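Ticket: Twal policy ignores wrist views when ranking grasp candidates
Component: Grutden / view fusion
Status: Open
Priority: Normal
Reported by: Samer Nseir

Summary
The fused model should score no worse than the head-only model on the pack task. In the June ablation it scored lower. Looking for a cause before the table goes into the methods section.

Setup
Two arms, one head camera, one camera per wrist. Task is to place small items from the table into an open cardboard box. Twal takes the three views, encodes each separately, and merges them with a learned gate per view. Training set is 800 episodes. Evaluation is 30 rollouts per condition, same start poses for all conditions, scored from the logs.

Results
Head only: 24 of 30
Wrists only: 17 of 30
All 3 views, learned gate: 19 of 30
All 3 views, gate fixed at equal weights: 25 of 30

The fixed gate result is the odd one. Same encoders, same checkpoint, only the gate replaced at inference. If the wrist features were useless, equal weights should hurt. The failures under the learned gate are mostly late: the arm reaches the right area and then picks the wrong candidate, or none.

Steps tried
1. Retrained the gate from scratch with a different seed. 18 of 30.
2. Checked camera order in the loader. Left and right wrist are mapped correctly in both training and evaluation.
3. Dumped gate values per step. The head gate climbs early in the episode and stays high. Both wrist gates fall close to zero and do not recover, including while a gripper is over the box.
4. Masked the head view for the last 56 steps of each rollout. The wrist gates came up, but slowly, and most of those rollouts timed out.
5. Lowered the gate learning rate. No change worth reporting.

Step 3 is why I suspect the gate is keyed on how much of the task is in view. The head camera has pens and box together nearly all the time. A wrist camera may have both, or part of the box and a lot of wood grain. Views from the session used for the gate dump, one from the head and the rest from the wrists:
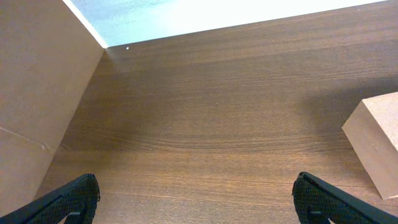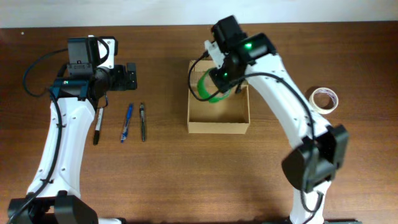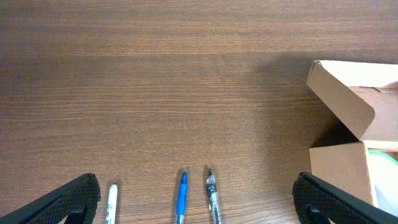
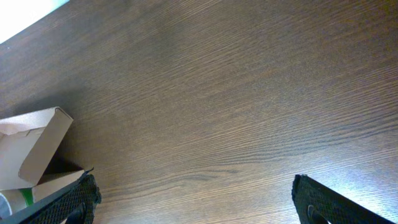 Clivent wrote on Thursday that the gate dump doesn't separate two explanations. A gate can drop because the view carries little, or because the head encoder converged first and the gate never had a reason to move back. Equal weights doing better fits the second. Suggested freezing the head encoder at an early checkpoint, training the wrist encoders until their loss flattens, then releasing all of them with the gate. Also asked whether view dropout was on during training.

Reply, Samer Nseir
View dropout was off. It is in the config for Protia but was never copied to this branch – my mistake, and it means the comparison with the earlier Protia numbers is not valid either. I have removed that row from the draft.

Started two runs:
Run A: dropout on, everything else unchanged.
Run B: staged training as suggested, dropout off.

I am keeping them separate so the effects can be told apart. A combined run can wait.

Update
Run A finished. 24 of 30 with the learned gate. Wrist gates now rise when a gripper nears the table and drop again during transit. They still look low over the box. Run B is at the second stage, no evaluation yet.

With 30 rollouts the gap between 24 and 25 means nothing, so I can't claim the learned gate matches or beats fixed weights. I can say the drop to 19 was not a property of the wrist views themselves.

To do
– evaluate Run B on the same start poses
– repeat Run A with two more seeds
– rerun head only with the current loader
– add the dropout flag to the config check so a missing value stops the job

Leaving this open until Run B is in.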